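手持ちグリッパーキット「Drellitz」を自宅と共同工房で使ってみた

ロボットアームに物のつかみ方を教えるための、手持ち式グリッパーの組み立てキットです。購入してから3か月使ったので、組み立てから普段の運用まで書いておきます。

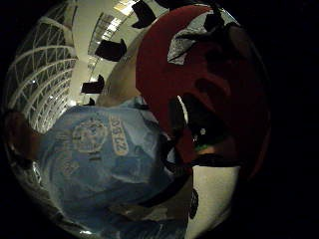 まず前提から。自宅にはWumbeiの小型アームが1台あり、机の上の部品を箱に分ける作業をさせています。これまでは、アームを手で動かして姿勢を1点ずつ覚えさせていました。動きが単純なうちはそれで足りるのですが、つかむ物の向きが毎回変わると手に負えません。人間が手持ちのグリッパーで同じ作業をして、その映像と指の開き具合を学習に使う方式に変えたくて、このキットを選びました。

候補はほかにJarkovの完成品がありました。届いたその日に使えるのは魅力でしたが、指先の形を自分で変えられないのと、値段が倍近かったのでやめています。

内容物

樹脂の成形部品、指の開閉リンク、魚眼レンズ付きの小型カメラ、角度センサー、手首のストラップ、ねじ類、ケーブル。説明書は紙が1枚だけで、詳しい手順は販売元TikthorpeのサイトにあるPDFを見ることになります。PDFは英語版しかありませんが、図が大きいので組むだけなら困りません。電池は別売りです。

工具は六角レンチが付属しますが、短くて奥のねじに届きません。手持ちのボールポイントのレンチを使いました。ほかに精密ドライバーと、ケーブルを束ねるための結束バンドが必要でした。

組み立て

説明書には2時間とありますが、私は休憩を入れて5時間かかりました。午後1時に始めて、終わったのは夕方6時です。

時間がかかったのは開閉リンクの部分です。左右の指が同じだけ動くように、歯車を1山ずつずらしながら合わせます。ずれたまま組むと、閉じたときに指先が中央からそれます。一度目はこれに気づかず、外装まで閉じてからやり直しました。PDFでは後ろのほうに注意書きがあるので、先に全部読んでおくのがよいです。

もうひとつ、カメラのケーブルは外装を閉じる前に余裕を持たせておくこと。私は最初きつく引き回してしまい、指を全開にするとコネクタが浮きました。映像がときどき途切れるので基板の不良を疑いましたが、原因はこれでした。

成形部品の精度はまずまずです。合わせ目に少し段差が出たので、紙やすりの400番で軽くならしました。機能には関係ないので、気にならない人はそのままで構いません。ねじ穴のうち1か所だけきつく、無理に締めると割れそうだったため、ドリルの刃を手で回してさらっています。

持ちやすさ

握りは太めです。手の小さい人には向かないと思います。工房でときどき一緒になるAbdul-Rahman Asanteさんにも使ってもらいましたが、彼は手が大きく、ちょうどよいと言っていました。私は長く握っていると親指の付け根が疲れます。15分ほどで休むようにしています。

重さの大半が前側にあります。下を向けて机の物をつかむ分には楽ですが、棚のように横から手を入れる作業では手首に負担がきます。ストラップはこの負担を減らすためのもので、面倒でも締めたほうが安定します。

指の開閉は引き金式で、戻しのばねが強めです。軽い物をそっとつかむと力加減が難しく、紙コップは何度かつぶしました。ばねは交換できるので、今は手持ちの弱いものに替えています。ただし弱すぎると全開まで戻りきらず、センサーの値が毎回ばらつきます。替える場合は、全開と全閉の値が安定するか確認してください。

カメラ

魚眼なので視野は十分です。指先だけでなく、作業台の周りまで入ります。アーム側にも同じカメラを付けることになるので、見え方をそろえやすいのは利点です。

弱点は明暗差です。窓を背にした作業では露出が落ち着かず、手元が暗くなりました。露出を固定する設定がソフトにあり、場所を変えたら合わせ直すようにすれば実用になります。自宅では机の照明を1灯増やしました。工房では台の位置を窓から離しています。

ピントは出荷時に合わせてあるようですが、私の個体では指先が少し甘く、レンズを回して調整しました。調整後はねじゆるみ止めを一滴。これを省くと、使っているうちに回ってしまいます。

ソフトウェア

付属ソフトは必要最小限です。録画の開始と停止、センサー値の記録、時刻合わせ。録画した一覧を見る画面はありますが、並べ替えも検索もできません。私は作業の種類ごとにフォルダを分け、自分で短いスクリプトを書いて整理しています。

時刻合わせは最初の版ではずれが目立ちました。指を閉じた瞬間が、映像より一拍遅れて記録されます。更新後はかなり改善しています。買ったらまず更新してください。確認は簡単で、指先を机に打ち当てながら開閉し、映像と値のグラフを並べて見れば分かります。

起動直後にカメラを認識しないことがあります。ケーブルを挿し直せば直りますが、3か月たっても原因は不明のままです。問い合わせへの返事は翌日に来て、別のケーブルを試すよう書いてありました。替えてから頻度は減りましたが、なくなってはいません。

学習に使った結果

部品の箱分けを題材にしました。短いねじ、スペーサー、端子台の3種類です。手持ちグリッパーで作業を繰り返し録画し、そのデータでアームを動かしています。

端子台はよくつかめるようになりました。向きが違っていても、手首を回してから取りに行きます。以前の方法ではできなかった動きで、買った目的はここで果たせました。スペーサーは、互いに離れていれば問題ありません。重なると上のものを弾くことがあります。短いねじはまだ安定しません。指先の形が太いためで、細い指先を3Dプリンターで作り直しているところです。指先の取り付け部の寸法図が公開されているので、この手の改造はやりやすいです。

録画するときの動作はゆっくりめが合っています。普段の速さでやるとアームが追いつかず、つかむ位置の手前で指を閉じてしまいました。動作の途中で迷ったものは、もったいなくても捨てています。

良い点
組み立ての途中で構造が分かるので、後から自分で直せる。
指先の寸法図が公開されている。
視野が広く、アーム側と同じカメラを使える。

気になる点
付属の六角レンチが短い。
ばねが強い。
前側が重く、長時間は疲れる。
カメラの認識がときどき失敗する。

どんな人に向くか

自分のアームをすでに持っていて、はんだ付けやねじ締めに抵抗のない人なら買ってよいと思います。はんだ付けはキットの範囲では不要ですが、電池まわりを作り替えるなら必要になります。アームを持っていない人がこれだけ買っても、録画ができるだけで次に進めません。すぐにデータを取りたい人はJarkovのような完成品のほうが早いです。

評価は5点満点で4点。減点はカメラの認識の件です。細い指先ができたら、寸法とねじでの結果を追記します。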